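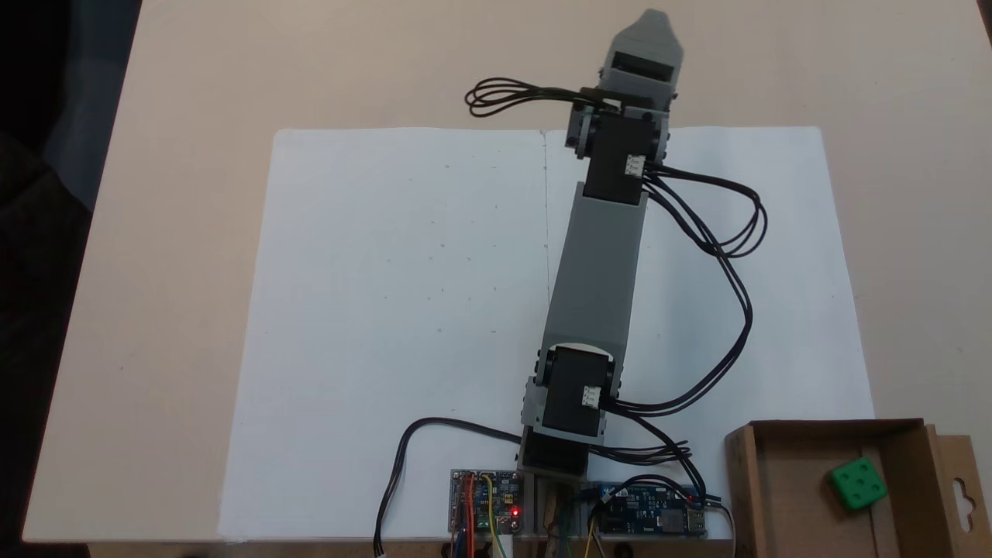
## 桌上那张白纸

Ledville 的共用工作间早上开门后，第一件事是铺纸。柜子最下层抽出一张大白纸，抖开，按在米色的桌面上，用手掌从中间往两边抹平。纸不一定盖得住整张桌子，边上常常露出一圈浅色的台面。对折存放的纸，铺开以后中间会留一道浅浅的竖折痕，抹也抹不掉，用的人大多不去管它。

负责工作间日常的 A-yeong Kwon 做过裱画，对纸比别人挑剔。她刚来的时候，工作间里用的是深绿色的切割垫，桌子上东一块西一块，垫子的边翘着，缝里全是灰。她把垫子收到一边，换成了整张的白纸。有人嫌麻烦，说纸一划就破，她没有争，只是每天早上照铺。过了一阵子，带自己垫子来的人也开始把垫子放在纸上面。

白纸铺在工作台上是很老的做法。修表的人铺，裁缝打版的时候铺，植物标本馆压标本的桌子也铺。各行各业铺纸的原因不太一样，但有一条相同：桌面上的小东西要看得见。一颗小螺丝掉在木纹桌面上，要趴下来斜着找；掉在白纸上，站着就能看到。细线头、铅笔屑、灰色的小渣子也是一样，在白纸上都是一个个明明白白的点。Kwon 说，她看一张用过的纸，大致能知道坐在那里的人习惯往哪一边掸东西，因为小点常常集中在半边。

### 选纸

工作间现在用的纸由一家叫 Zekine 的小纸行供货。这家纸行开在 Cheon 街的拐角，门面很窄，里面堆到天花板。工作间订的是成卷的白纸，幅宽 900 毫米，一卷 200 米，送货的人把它竖着靠在门后。纸买回来要自己裁，裁好以后一部分平放，一部分对折起来塞进柜子。平放的最好用，可惜抽屉装不下多少，所以桌上常见的还是带折痕的那一种。

选纸的时候试过好几种。太薄的纸铺上去会透出桌子的颜色，手肘一带就起皱，橡皮擦两下就破。太厚的纸从卷筒上下来总要往回卷，四个角都得压东西，中午压好，下午又翘。带涂层的纸很白，也很平，可是灯光打上去反光，盯久了眼睛发酸，铅笔也写不上字。最后留下来的是一种没有涂层的中等厚度的纸，表面略微发涩，东西放上去不容易滑走。

颜色也有讲究。牛皮纸便宜，耐脏，有段时间工作间用过。问题就出在耐脏上：脏了看不出来，大家便一直用，等到发觉的时候，纸面已经磨得起毛，袖口蹭上一层灰。白纸脏得快，换得也就勤。

Kwon 每次订货只订 2 卷。她不愿意多存，工作间靠河，春天返潮，纸放久了边缘会起波浪。四月是最难熬的，早上裁好的纸到傍晚就软了，铺在桌上像一块旧手帕。那段时间她会把卷筒搬到里间，立在离墙远一点的地方，外面套上塑料袋，袋口不扎紧。

### 铺纸

铺法看上去没有什么可讲的，但每个人铺得都不一样。

Chae-won Ok 是工作间的常客，做书籍装帧，每周三来，一坐就是一天。她铺纸之前先用微湿的布擦一遍台面，等桌子干透。她吃过亏：有一回台面上留着一点胶，纸铺下去粘住了，揭的时候撕掉一层，桌上留了一块毛茸茸的白斑，刮了半个钟头。

擦完桌子，她把折过的纸翻过来，让折痕凸起的那一面朝下，再用一把骨刀顺着折痕轻轻刮一遍。刮过的折痕仍然在，只是不再拱起来，尺子放上去不会跷。她喜欢让折痕竖在自己面前，正好对着身体的中线。

“有这条线，我就知道哪里是中间，”她说，“左边放没做完的，右边放做完的，不用想。”

固定纸的办法分成两派。一派用低黏度的纸胶带，在四个角各贴一小段，贴的时候一半在纸上，一半在桌沿下面。另一派什么也不贴，靠工具和物件自己的分量压着。Ok 属于前一派，她裁东西的时候要拉动尺子，纸一跑就前功尽弃。Kwon 属于后一派。她认为不贴胶带的纸可以随时转动，遇到不顺手的角度，连纸带上面的东西一起转过来就行，自己不用站起来。她也承认这个办法只适合轻巧的东西。

桌子的前沿是最容易出毛病的地方。人坐下来，肚子和小臂都会碰到那里，凡是从桌边垂下去的，绳子也好，线也好，围裙带子也好，稍微一动就带着纸走。工作间的老用户会把纸往后退一点，在前沿留出一条光着的台面放手腕。新来的人喜欢把纸铺得齐着桌边，有的还往下包，用上一个上午，包下去的那一截就烂了。

### 桌子本身

有人问过，既然天天铺纸，为什么还要在意下面的桌面是什么颜色。

工作间的桌子是 Nurner 做的，一共 11 张，浅米色的台面，四条腿很直，没有抽屉。选这个颜色的时候，Kwon 拿了样板和白纸放在一起看。深色台面和白纸的反差太大，视线移到纸边时会晃一下；纯白的台面又分不清纸在哪里结束，剪刀常常剪过了头才发觉。浅米色夹在中间，纸的边界看得见，又不刺眼。

桌子用下来也有缺点。台面的边角磨得太圆，夹具夹不牢，台灯只能放在桌面上，占地方。桌腿之间没有横档，个子高的人坐着没有地方搁脚。Nurner 后来送来几根横档，要自己钻孔安装，装了几张，剩下的还靠在走廊里。

### 换纸

什么时候换纸，工作间没有统一的规定，墙上也没有贴告示。多数人离开的时候会看一眼，只有零星的灰点，就用软毛刷往一个方向扫干净，留给下一个人。有刀痕的纸要换，刀痕会把铅笔带偏，也会勾住细纤维。沾了胶的要换，沾了油的更要换，油会慢慢渗到台面里去。

扫纸用的刷子是羊毛的，和裱画的排刷差不多，挂在每张桌子旁边的钩子上。Kwon 反对用手掌去抹，手上有汗，一抹，灰就成了一道印子。也有人直接把纸的两边提起来，让碎屑滚到中间的折痕里，再顺着折痕倒进垃圾桶。这时候那道折痕倒派上了用场，像一条浅沟。做首饰的人尤其喜欢这个办法，倒之前会把沟里的东西仔细看一遍。

换下来的纸很少直接扔掉。干净的半边裁成便条，或者垫在抽屉里；刀痕多的拿去包碎玻璃和旧刀片；实在不成样子的揉成团，塞进湿鞋里吸水。Ok 会把自己用过的纸卷起来带走。她在纸上随手记尺寸、试墨、量纸背的弧度，做完一本书，那张纸就成了这本书的记录。她家里有一只装雨伞的高筒，里面插的都是这种纸卷，外侧用铅笔写着书名。

有一次她想找一本旧书的书脊宽度，把纸卷在地板上摊开，一张一张看过去。要找的数字没有找到，倒是找到了两年前画的一个书盒草图，盖子的开法她后来一直没想起来。她照着那张草图把书盒做完了，现在放在工作间进门的架子上，装的是铅笔头。

### 在家里铺

想在家里照做的人，不必买整卷。Zekine 零卖裁好的纸，可以请店里卷起来，不要折。没有纸行的地方，文具店的全开素描纸也能用，只是表面粗一些，细小的碎屑容易嵌进纹路里。打包用的白纸多数偏薄，要用两层，下面一层容易滑，最好在角上点一点胶带。

餐桌铺纸之前，先看桌子有没有上蜡。上过蜡的桌面，纸会打滑，下面垫一层旧棉布比较稳。玻璃桌面凉，夏天潮气重的时候容易让纸发软，也适合垫布。灯放在惯用手的另一侧，影子落在没有东西的地方。纸边和桌边之间留出一点空当，杯子放在空当外面，放在另一张凳子上更好。

桌上的活要摊几天才能做完的，纸可以一直铺着。吃饭的时候，在上面轻轻盖一块布，或者索性换个地方吃。Kwon 家的餐桌就是这样，上面长年有一张纸，她和家里人在厨房的窄台子上吃饭，站着吃。

傍晚工作间关门之前，她把各张桌子走一遍，刷子挂回钩子上，用坏的纸收到门口的筐里。还能用的，她就把四个角压一压，留到第二天早上。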